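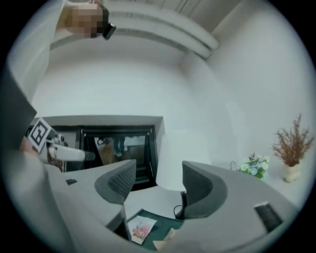 A fake plant is a small lie told to company, wrote one reader from Langlois after my April column on houseplants, and people who tell small lies to company will move on to large ones. The letter ran to two pages. It also asked whether I had ever loved anything that could die.

I have. I have loved 40 houseplants, about, and they took the invitation seriously. Ferns went first. Then a rubber tree from the Kosta garden center, sold to me as something that thrives on neglect. I neglected it with real discipline and it was dead by Labor Day. At some point a person has to ask whether the kind thing is to stop buying them.

So I have gone over to artificial, and I'd like to speak up for it, because the case against it is mostly snobbery. The people who sneer at a cloth hydrangea have printed wood on their floors and a gas fireplace with ceramic logs. They eat crab sticks. I once heard a man complain about silk tulips in a restaurant while a recording of a piano played over his head.
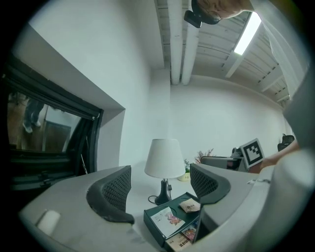
The other complaint is that fake plants gather dust. They do. So do real ones, and so do I. You wipe them with a damp cloth a few times a year and put them back, and in the meantime you may go away for 8 days without leaving a key and a page of instructions with the people downstairs.

I'll give the other side its due on smell. The scented sprays made for artificial flowers are awful, and the Saltik catalog offers one called Rain that is closer to a new shower curtain. Leave the flowers alone. They never promised to smell like anything.

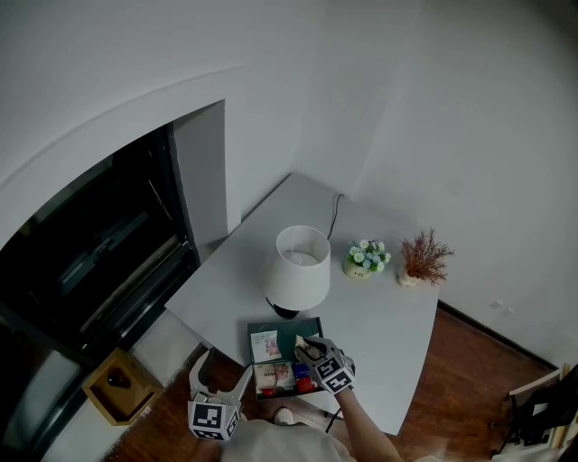
Pale blue and white artificial flowers, with a table lamp beside them.

I'd also draw a line at fake dirt, fake dewdrops and the single brown leaf that the better makers now add for realism. I had plenty of brown leaves when I was doing this the hard way, and I don't see why I should pay extra for them.

The reader in Langlois closed by offering me a cutting from a jade plant that has been in the family since 2000. It was a generous offer and I have turned it down, for the sake of the plant.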